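Towels, August: notes and pictures from the linen room at Hendomby

The linen room at Hendomby takes in used towels from two guest houses and the Zekville pool, sorts them, folds what can go back out and cuts up the rest. This page covers the August round. Most of it is notes, with a picture of one of the cream bath towels further down. Entries are in the order the work was done.

Intake

The count for the month was 1,820 pieces. That includes hand towels and washcloths, which we used to leave out. The pool sends its towels in on Sunday evening and they all have to be on the shelves by the next afternoon, so that load is always done first. The guest house towels can wait a day if they need to.

The bags are now tied with colored string by sender. Red is the pool, green is the Dimitrov house, and plain is everything else. We lost most of a morning in July to a mixed load and would like to avoid that again.

Sorting

We sort by pile before we sort by size. Short, flat towels go to the left end of the table and long, shaggy ones to the right. The two kinds don't stack well together. A short stack of flat ones stands up straight, and as soon as a shaggy one goes in the middle the whole thing leans.

Anything with a pulled loop gets looked at. One or two long loops can be snipped level with the rest and the towel goes back in. A run of pulled loops means it goes in the cut-up bin. Do not pull on a loose loop to see how far it goes.

Stains are checked near the window, both sides. Makeup and sunscreen are the usual ones. Sunscreen leaves a yellow patch that doesn't show much on cream and shows very clearly on white, so check cream towels twice.

Folding

The flat towels are folded in thirds the long way, then in half, then in half again. They go on the shelf with the fold facing out. This has not changed.

The fluffy ones are folded in half the long way and then in thirds. Thirds the long way makes too thick a strip, and it springs open before you can turn it. Press down along each fold with a flat hand before making the next one. If the corners don't meet, shake it out and start over. Tugging at one corner only moves the problem to the other side.

Hand towels are folded once and rolled. Washcloths are stacked flat in piles of 5 and are not folded at all.

Shelves

Bath towels are on the two lower shelves and hand towels are at shoulder height. The top shelf is for spares only. Leave a hand's width between stacks of the fluffy kind so they can be pulled out without bringing the neighbor along.

The cream bath towels

These came from Cerkham in the spring as a lot of 500. They are heavier than the old ones, with long loops, and they take longer to dry. After the first few washes they shed a good deal, and the lint screen needed cleaning with every load. That has settled down. They do stay soft, and the guest houses have asked to keep them.

A fold of fluffy cream toweling, with the long shaggy loops standing up above the place where it's held.

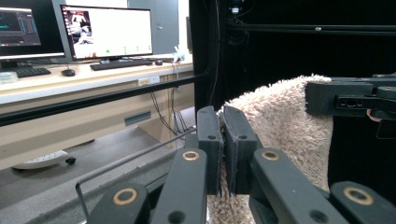
Lumturie Ivanov thinks the cream towels would keep their loops longer if they were dried on low and taken out a little early, then left over the rail to finish. She also wants them washed apart from anything with a zipper or a hook, and has put a note on the washer to that effect. We will try both through the fall and compare the cut-up bin at the end.

Cut-ups

There were 431 pieces in the cut-up bin this month, most of them old washcloths. The large towels are cut in quarters, hemmed on the machine if there is time, and sent out as cleaning rags. Unhemmed ones go to the animal shelter, which takes any size.

Next round

September intake will be smaller, as the pool closes for repairs. The shelves get wiped down and relined that week. Please bring back any of the blue bags you have at home.

3 comments

Régis Picard
Do you use fabric softener on the shaggy ones? Ours stopped soaking up water after a couple of months and I wondered if that was the reason.

Linen room
No softener on any of the towels. Try a hot wash with no detergent and see if it improves.

marnie_k
Half first and then thirds worked for my big bath sheets. They fit the closet now. Do you sell the hemmed rags?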